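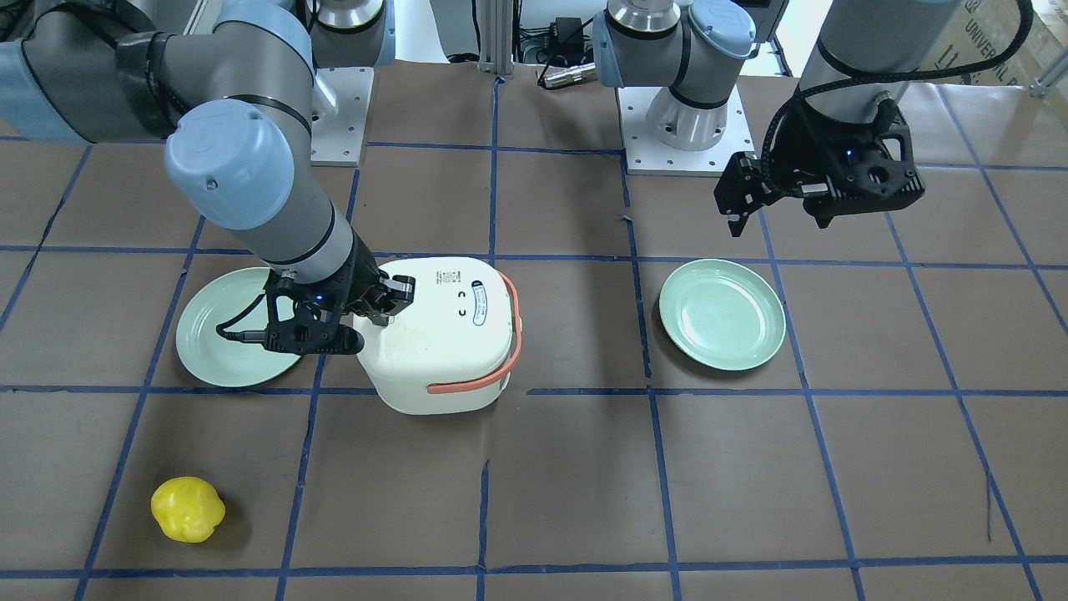 # Wullo Stage Vocal Microphone

The Wullo is a handheld dynamic microphone for singers who move. If you stand perfectly still with your hands folded, we have nothing against you, but you could spend less.

It comes from Trurnlow, who spent their first years making replacement parts for other people's microphones and so got a long look at how they break. Mostly they break at the grille, the switch and the socket. The Wullo has a thick steel grille, no switch at all, and a socket held in by two screws you can reach with an ordinary screwdriver.

## How it sounds

Warm in the low middle, with a gentle lift up top so the words get past the drummer. Low voices do well on it. Very bright voices may want a little taken off at the desk, and very bright singers will already have been told so.

The pickup pattern is tight. Sing into the end of it and you'll be heard; sing across it while looking at your shoes and you'll be a rumor. It puts up with being cupped better than most, though the tone does go a bit boxy – rappers tell us they like it that way, and we've stopped arguing.

Handling noise is low. The capsule hangs in a rubber mount, so you can pass the mic from hand to hand, spin around, and drop to your knees in the last chorus without the front row hearing your rings.

## What's in the box

- Wullo microphone, matte black or oxblood
- Stand clip with thread adapter
- Spare foam liner for the grille
- Zip pouch, padded on one side (we asked about the other side and got no reply)

No cable. There's never a cable. We stock the Urkska stage cable in two lengths, and the longer one is the one you want if your act includes dancing.

## Details

| | |
|---|---|
| Type | Dynamic, cardioid |
| Connector | 3-pin XLR |
| Weight | 298 g |
| Body | Die-cast metal |
| Grille | Steel, unscrews for washing |
| Phantom power | Not needed, does no harm |
| Warranty | 23 months |

Yes, 23. Trurnlow picked it and we've asked.

## Washing the grille

Unscrew it, pull out the foam, and rinse both in lukewarm water with a drop of dish soap. Let them dry overnight before putting them back. Lipstick comes off with a soft toothbrush. Glitter doesn't come off, and if you bought the oxblood one you probably knew what you were getting into.

## Wullo or Prasertsri?

People ask us to choose between this and the Prasertsri Live, which sits on the same shelf. The Prasertsri is lighter and crisper and suits a spoken set or a small jazz room. The Wullo is the better pick for soul, funk, and anything with a horn section behind you. Backing singers can go either way, but buy them all the same one or you'll be fixing it at the desk all night.

## Ordering

Orders in by 10 in the morning leave the same day. Orders over 100 dollars ship free, and a Wullo with a cable gets you there. The oxblood is out of stock until December; the black one is on the shelf.

Returns are fine if the grille hasn't been sung into. We can tell.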